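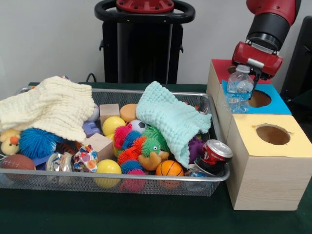 Figure 4. Mesh basket before sorting, with the coloured-top boxes to the right.

Section 11: Sorting a mixed basket

Use these steps when toys and household items have ended up in the same Noltetti mesh basket.

1. Set the basket on a table covered with a cloth. The metal rim can mark a bare surface.

2. Lift out knitted cloths first. Take them straight up with both hands, as small toys get caught in the folds. Shake each one over the basket and fold it.

CAUTION: Do not pull a cloth sideways over the rim. Loops of yarn can snag on the wire.

3. Remove foil wrappers and put them in the garbage. Fabric scraps go with the cloths.

4. Take out the balls. Footballs, soccer balls, spiky rubber balls and smooth plastic ones can all be stored together.

5. Take out wooden blocks and wipe them with a barely damp cloth. Do not soak them.

6. Put plush toys in a separate pile and check the seams before storing.

7. Check the bottom of the basket for small plastic pieces and sponge discs.

NOTE: Keep water bottles out of the basket. A leak will reach everything underneath.

8. Wash the empty basket in warm water and dry it with a towel, including under the rolled rim.

Replacement baskets are listed under part 1018. For the care of knitted items, see page 70.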